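Bindham 3.2 Review: A Flyer Reader for People Who Shop Four Stores

Reviewed 2026-09-27 by Noman Sandhu
Version tested: 3.2, desktop and phone

Bindham collects weekly grocery circulars and turns them into a searchable price list. You give it a zip code, choose your stores, and it loads the current ads as they go live. Each item becomes a line with a name, a size, a sale price, a unit price and an end date. The original flyer page stays one click away.

I used the paid version for 28 days with four stores: two Bollska supermarkets, the Pasa discount store and Arain Foods. All four print a paper circular. Three of them change prices midweek and Arain changes on the first of the month, with a short supplement in between.

Setup

Install took a few minutes. The zip code lookup found both Bollska locations and Pasa right away. Arain had to be added by hand from the store list, where it is filed under its old street address. You can follow up to 15 stores on the paid plan and two on the free one. The free plan shows the same data but drops the unit price column, and without that column there is not much reason to use the program.

Importing a saved shopping list works from a plain text file, one item per line. Quantities are read if they come first on the line ("2 canned tomatoes") and ignored if they come last. The help page does not mention this.

Reading the ads

Item capture is the main job, so I checked it against paper. One Bollska circular had 61 priced items on its front and back pages. Bindham listed 58 of them. The three it missed were all in a small block of bakery deals printed in white on yellow. Pasa ads, with their plain grid layout, came through complete in each week I checked.

Prices were correct on every captured line in that circular. Sizes were less dependable. "12 to 16 oz, selected varieties" is stored as 12 oz, so the unit price is the worst case for the shopper. I would prefer a range, but at least the error is consistent and never makes a deal look better than it is.

Multi-buy offers are handled well. "Buy two, get one free" is shown as a per-item price with a small mark, and the mark opens the full terms. Loyalty card prices get their own column. Digital coupons that need to be clipped in a store's own app are listed, but Bindham cannot clip them for you. 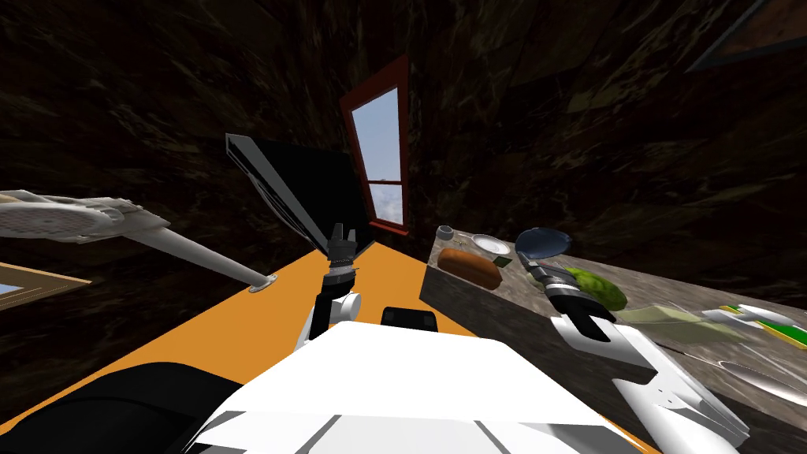 Search is fast, even with old ads kept. The archive holds 2000 items on the paid plan before the oldest ones are removed. With four stores I hit that limit in the third week, and there is no warning when it happens. If you want a longer price history, export to a spreadsheet file every week or two. The export includes start and end dates, store, and both prices, and it opened cleanly in the two spreadsheet programs I tried.

Alerts

You can set a target price on any item and get a message when an ad meets it. Matching is by words, so "butter" also brings in peanut butter and butter lettuce. Adding a minus sign in front of a word excludes it: "butter -peanut -lettuce" gave me only what I wanted.

Alerts go out when the ad loads. For Bollska that was early morning on the first day of the sale. For Arain it was a day late both times. Shazia Mughal, who edits this site, ran the same four stores on her own account and saw the same delay, so I do not think it was my setup.

Phone version

The phone version has the search, the list and the alerts, but not the side-by-side store view. Flyer pages load slowly on a weak signal. Opening the list before you leave the house stores it on the phone, along with the prices, and it can then be used offline. Checked items move to the bottom of the list - this cannot be turned off.

Problems

- White or pale print on colored blocks is sometimes skipped.
- Store hours were wrong for one Bollska location.
- "Sort by savings" uses the store's stated regular price, and Pasa does not print one. Pasa items all sink to the bottom.
- A two-day sale inside a weekly ad is given the end date of the whole ad. I went in for chicken thighs on day four and paid full price.

The last of these is the most serious. The developer's notes list a fix for October. Until then, open the flyer page for any meat or produce deal before you plan around it.

Verdict

Bindham is accurate enough to replace a stack of paper for anyone comparing three or more stores. With one store, the paper ad or the store's own site does the job at no cost. The unit price column and the word exclusions in alerts are the features I used most, and I have kept my subscription. I will check the short-sale dates again after the update and add the results to this page.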